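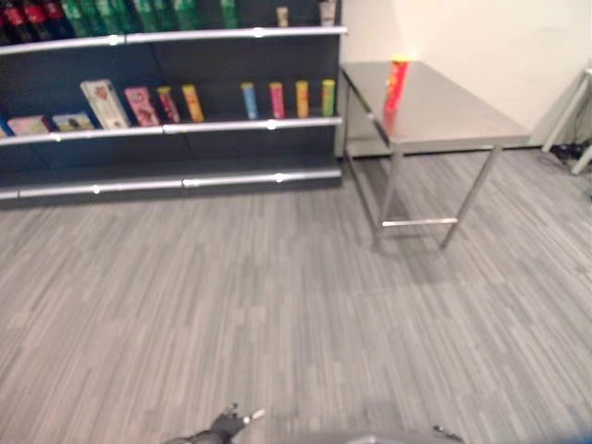 Khoa Phùng says you can sell sealed crisps and pop at work without telling anyone, because you're not making food. Is he right? I've been told the opposite by two other people now and the council website sent me round in circles.

Bit of background. I work at Vedon, the Nonton site, there's 200 of us across the two floors and nothing to eat within walking distance except the garage. Canteen shut in August. I want to run a small snack shop on the ground floor, open at breaks. Cans, bottles, crisps, biscuits, cereal bars, all wrapped. No sandwiches, nothing chilled that matters. Management have said yes as long as it's "all above board", which is as much detail as I got.

What I'd like to know:

- do I have to register it as a food business
- can I split multipacks
- tax?? I'm on PAYE and have never done a return in my life
- anything else I've missed

Any profit would go to me by the way, it's not a charity thing. Small profit. Thanks in advance, replying on my break so sorry for the mess

*posted November 2024*

---

**Trinh Hầu**

Khoa's wrong I'm afraid, lots of people think that. Selling regularly = food business, doesn't matter that it's wrapped. You register with the council that covers the address where you're trading, not where you live (caught me out). It's free and they can't turn you down. You're meant to do it 28 days before you start, so do it now and then sort your shelves out while you wait.

Took me one evening. The form asks what you sell, where it's kept, who's in charge. Put "pre-packed ambient snacks and soft drinks" and be plain about it. They may visit, may not. Mine rang me, asked where the stock was stored and whether we had mice, and that was that.

Multipacks — look at the label. Quite a lot of the inner packets don't carry the full ingredients and allergens, they're only on the outer bag, and that's your problem. If the single packet hasn't got the lot on it, don't split it. "Not to be sold separately" is usually there for the same reason. I gave up on supermarket multipacks and went to Zieliński, the cash and carry on the Lomov estate, and bought proper singles in boxes. Costs more per packet, less bother. You'll need your registration or some proof of trade for the card.

Tax: there's a trading allowance. If your takings (not profit, takings, everyone gets this wrong) are under it for the tax year you generally don't need to report anything. Over it, you register for self assessment. With that many people you could go over quicker than you think. Mine took £606 in the first month and I had a third of your headcount. Keep every receipt from day one, shoebox is fine.

Other stuff:

- best before dates. Old to the front, new behind, every time. Selling past best before is legal, past use by is not, but people moan about either
- write down whose decision it was to let you have the space. An email will do
- ask about insurance. Work's cover might not include you
- no tick. No "I'll pay you Friday". I was owed for three boxes of flapjacks by the end and had to let it go

Get a card reader too, hardly anyone had change.

---

**snackdrawer**

just do it and don't ask, we had a honesty box for years and nobody came round. people nick stuff tho so price it in

---

**marrowfat**

Wouldn't follow the one above. Honesty box or not, it's still selling. If someone has an allergic reaction and you never registered you'll be having a very unpleasant week.

Agree with most of Trinh's. Only thing I'd add is start smaller than you want to. I bought three cases of a posh ginger drink as I like it myself, sold hardly any, drank the rest till spring. Ask people first, stick a sheet up by the kettle. Ours wanted plain crisps, cola and mints and couldn't care less about anthing else.

Also check who holds the key when you're off sick. Still havent sorted that one at ours.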